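The Long Table, and What Ends Up on It

Spring is when the Cara Street workshop rediscovers that it owns one good table. We have others. There is the round one with the leg, and the folding one that folds when it feels like it. But the long gray table by the window gets the light, and so everything in the building migrates toward it sooner or later, like cats to a warm hood.

This spring's small-woodwork sessions have been held there, and I can report that small woodwork is much harder than large woodwork. I once built a garden shed that leaned a full hand's width to the east, and people called it charming. Build a miniature stand with legs that lean a hair to the east and it falls over in front of everyone.

The miniature stand is the project Gayan Khan picked for us. It has a top you could cover with a coaster and legs that go out at an angle, and the angle is where the trouble lives. Gayan claims that straight legs teach you nothing. I would have been happy to learn nothing and go home with a stand, but I was outvoted by a man with a very sharp pencil.

We started with 37 people on the sign-up sheet, which is more than the room holds, so the group was split into an early half and a late half. The early half gets the good clamps. The late half gets the good cookies. Resentment has been kept to a manageable level on both sides.

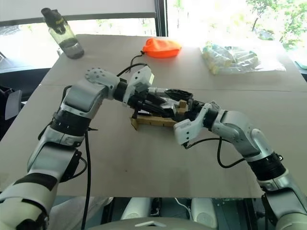
The angle, then. You cut the first leg, hold it against the top, and admire it. You cut the second leg to match and find that it matches some other leg, possibly one belonging to a different stand. Fatemeh Zamani, who has made six of these and gives them to her plants, cuts all her legs from one strip without moving the saw guide and refuses to check them until the last one is done. Her stands do not wobble. Mine has been described as "responsive."

Gluing is the other matter. The joint wants to be held still from both sides while the glue makes up its mind, and it wants this for longer than you would guess. Do not let go to scratch your nose. Do not let go to see whether it has set. If you can pair up with someone patient, do, and agree beforehand on who is going to talk, as two people talking at once will shake a joint loose faster than a slammed door.

Now to the table itself, and a few words for whoever left the things on it.

Water bottles are welcome. They are welcome at the back, with the cap on. We lost a set of paper plans in January to a bottle whose owner had "only put it down for a second," and the plans for the Sultana birdhouse now exist chiefly as a wavy sheet with a blue cloud in the middle. If anyone remembers how wide the door was supposed to be, we would like to know. The bird would too.

Drawstring pouches are also welcome, being the best thing anyone has found for small hardware. An orange one is hard to lose, and a brown one on a workshop floor may as well be a leaf. Please tuck the cord in, though. A trailing cord will catch a sleeve, and a sleeve will sweep a table clean in one movement. I speak as the sleeve.

Bags of parts should have a name on them. Clear plastic lets us see what is inside but says very little about who is going to be upset when it gets used. We have a marker for this. It is on a string by the door, since the previous three were not.

And the blind. There is a long-running dispute between those who want it up for the light and those who want it down for their eyes. Leaving one side down and the other open has so far made both parties equally unhappy, so it will stay as policy.

The Felirar Fund has kindly given us 500 dollars toward a second proper table. The one we like is made by Rernon and costs 179 more than that, before delivery. The jar is next to the kettle. Coins are fine, paper is better, and buttons will be returned to the button box with a note.

Stands that are finished may be taken home. Stands that are nearly finished go on the top shelf, the right way up, with your initials underneath. If yours won't stay the right way up, come to the late half. Gayan brings extra strips, and there are usually cookies left until nine.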